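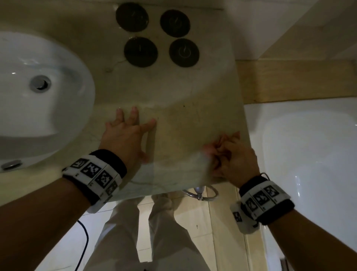 Figure 3. Washbasin counter and adjoining bathtub, with the wall-mounted controls above the countertop.

3.2 Counter surfaces

The bathroom survey covered 14 units in the Nouri building, inspected in July. Counters were graded on a scale from 0 to 4 for surface condition and clear area beside the basin. In the unit of Figure 3, a round white ceramic basin is set into beige marble, and fine cracks and stains cross the stone. One thin crack-like line lies beneath the lower-left control button – such lines were logged separately from stains. The light wooden ledge above the tub was excluded from the clear area, as were all surfaces not continuous with the counter. Grades were entered in the Caken register under the unit number and checked against the previous inspection.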